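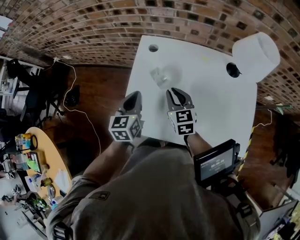
Casari Notes > Automation > Good practice

Posted in: Rules People Might Follow

Wed 16 February - 14 comments - 63 shares

The house rules at Storano run to two sides of paper. They used to run to eleven, and the woman who cut them down is still rather pleased about it.

"The old one had a section on footwear," she says. "It had a definition of the word 'table'. You could have read the whole thing and still not known when to start a recording."

She looks after practice standards for the demonstration work, in which people do small jobs with hand-held grippers so that a machine can later learn to do them too. She asked me not to use her name, on the grounds that her colleagues already blame her for enough.

Rule one is that both grippers must be in view of each other's markers before anything is touched. Rule two is that you do the task at the speed you would do it at home. Rule two causes the trouble.

"People slow down. They've been told it's for a robot, so they move like one," she says. "I had a man pick up a cup as if it were a sleeping bishop. Lovely to watch, and we couldn't use any of it."

Her standard asks for 1,000 accepted attempts before a task is signed off, and "accepted" is where most of the arguments live. A dropped cup is accepted, provided the person picks it up again the way a person would. A dropped cup followed by swearing and a fresh start is not. The difference took three meetings to settle, and she can still recite who sulked in which.

"My predecessor threw out every fumble. So you'd get a machine that had never seen anything go wrong, and the first time a cup rolled over it would just carry on lifting air. Fumbles stay in. I'd put that in capitals if we hadn't banned capitals."

They have banned capitals. Page two, near the bottom.

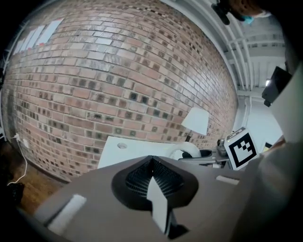 The rule she defends hardest concerns the things nobody is meant to pick up. Tidying the room between attempts is forbidden, and so is dressing it up. If a lamp was there at the start of a session it stays until the end, and if a cable is in the way you stop and write down that you moved it.

"A clean background is a kind of fib," she says. "Kitchens have clutter. Offices are worse. But you can't have it changing halfway through because someone fancied a bit of order."

Not everyone agrees. Fedoruk, whose rulebook she has read "twice, for my sins", wants bare walls and matt surfaces. Cloten wants a supervisor's signature for each session. She tried the signatures in December and ended up with a drawer full of initials, none of which told her anything except who had a working pen.

What she did keep from Cloten was the break. Nobody at Storano holds the grippers for longer than half an hour at a stretch, whatever the target says. Tired arms take short cuts, and the short cuts get learnt as faithfully as everything else.

I ask whether people follow the rules when she isn't there.

"They follow the break one," she says.

She is now working on the third version, which may lose another half page. The paragraph on biscuits is under review - there have been representations from both sides.

14 comments | Share this | 63 shares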